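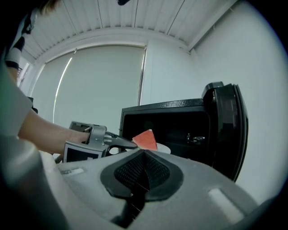 Datasets > Kitchen > Prondum Plates

# Prondum Plates – data card

Prondum Plates is a collection of short recordings about food on plates and the places where plates go at home: microwave, shelf, table. The picture at the start shows a wedge of watermelon on a round white plate at an open black microwave.

## Contents

- 623 recordings, in 40 folders
- 10 kinds of food, 3 of them fruit
- one text file per folder, with the name of the food and the place of the plate

## Notes on labels

Watermelon is labeled "wedge" if the rind is still on, and "piece" if it is cut off. In the June version these two were mixed. The door of the microwave has its own label, "open" or "closed" – a half open door counts as open.

The folder Millet has almost no fruit, it is mostly bowls with grain. Please do not use it together with Zolel, the names of the plates are different there.

Last change: November 11, 2025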